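Arm Cell Inspection – Shelving and Tabletop Tasks
Site: Desley, room 14
Inspected by: Nazma Bhattacharjee
Date: 10/19/24
Checklist form 1198, second revision

Mark each line OK, NOT OK or N/A. Write a comment for every NOT OK, and also for OK when something was changed during the inspection.

1. Emergency stop within reach of the operator chair – OK
Comment: Pressed two times, arm stopped both times. The button on the door side is stiff. It works, but please put it on the July service list.

2. Floor tape shows the full reach of the arm – NOT OK
Comment: The tape is worn near the cabinet. New persons cannot see where the zone ends. Replace before the next shift.

3. Speed limit is set for work with a person in the room – OK
Comment: I read the value from the controller and not from the paper on the wall. The paper is old and must be removed.

4. Gripper fingers clean, no cracks, screws tight – OK
Comment: One screw on the left finger took a quarter turn. I wrote it in the Fasis log.

5. Table surface free of tools, cups and loose cables before start – OK

6. Rack or holder stands stable and does not slide when touched – OK
Comment: For the wire book rack I ask for more attention than for the boxes. The rods are thin and a finger can go between them and pull the whole rack. Approach should come from the open side of the table, with the fingers nearly closed, and they open only when the gripper is in front of the book.
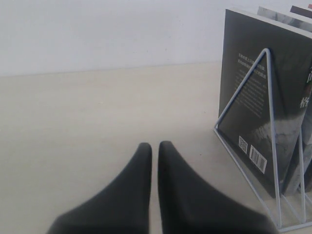

The same rule applies for retreat. The arm must move straight back first, and only then up or to the side. Last time the path from Rainer had a small turn too early and I asked him to correct it. The corrected path is saved as number 3425, please do not use the older ones.

7. Objects are suitable for the grip force – OK with comment
Comment: Hard covers are fine. Soft covers bend at the corner if the force is too high. Start with the low setting and increase by one step. Books with labels on the back cover should not be gripped on the label, it can peel.

8. Wrist camera cable has enough slack in all positions – NOT OK
Comment: At full turn the cable is tight. I limited the wrist rotation until the longer cable from Farov comes. Do not remove this limit without asking me.

9. Wrist camera lens clean and mount tight – OK

10. Operator keeps hands outside the zone while the arm is powered – NOT OK
Comment: I saw one person put a fallen book back by hand while the arm was only paused. Pause is not stop. Press the stop, wait for the light, then reach in. I explained it on the spot.

11. Training record signed by all users – OK
Comment: 13 names, all signed.

12. Incident sheet is available in the room – OK

Result: cell may be used with the limits from line 8. Lines 2 and 10 will be checked again at my next visit.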